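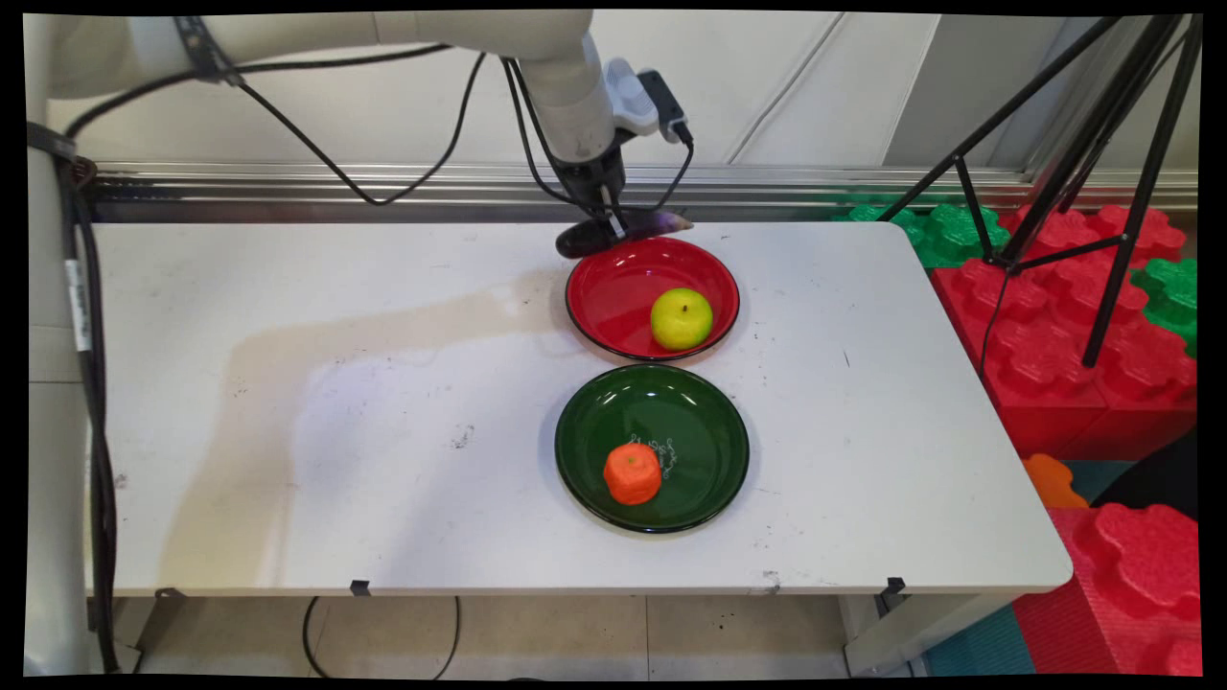
Siiri Dzene thinks fruit belongs in a bowl and plates belong in the cupboard until dinner. She told me so on Saturday, and went on to say that a piece of fruit on its own plate looks like something left over from a hospital tray.

I disagree. We gave up our fruit bowl in April and I don't miss it. It was a deep one, and whatever went in first stayed at the bottom until it went soft. I threw out mandarins most weeks.

An apple on a red plate and a mandarin on a green one get eaten. You see them when you walk past the table. Coloured plates help, I think, as fruit on white china always looks to me like it's waiting for a knife. Ours are odd ones from sets that have long since broken, and this is a better job for them than sitting under the good dinner plates.

It does take up table space, and with 4 people at home you have to refill more often. The rest of the fruit goes in the fridge. I can live with that. The bowl holds pegs now.

Comments (3)

Prakash Kandasamy: Apples in the fridge, yes. Mandarins lose their flavour in there.

Panya Bunnag: Tried this and the kids just used the plates for toast.

Thirumalai Kartha: A shallow bowl would do the same thing.

Contact | © Deepika Thampi | Back to top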